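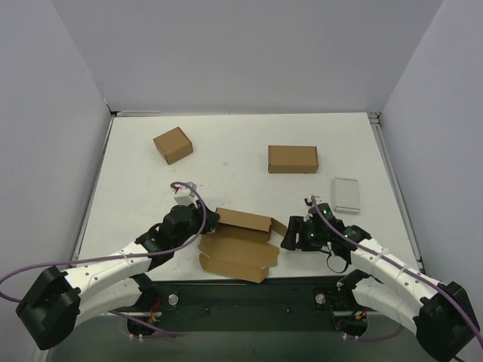
Can I really just turn up with a scruffy little sourdough starter and no idea what I'm doing? We get this from a reader nearly every week, and yes, please do! Flernow Bread Club meets at the Skoltier hall and beginners are very welcome.

Do I need my own flour?
Bring a small bag of strong white if you can. We keep rye on the shelf — the dark kind, lovely stuff — and you can help yourself.

My starter smells of nail varnish. Is it dead?
Almost certainly not! It's hungry. Feed it 2 days running, morning and night, and it should perk up beautifully.

How long is a session?
Two hours, plus tea. Shaping always overruns (we get chatting about crusts and off it goes).

Can I bring the children?
Over-sevens, yes, with a grown-up. They're often better at plaits than we are.

Do you meet all year?
We stop for July, when the hall is far too warm for slow dough. The next new starters' evening is 23rd March.

14 shares | 2 comments
Sign up for our newsletter
Contact us | © Flernow Bread Club | Back to top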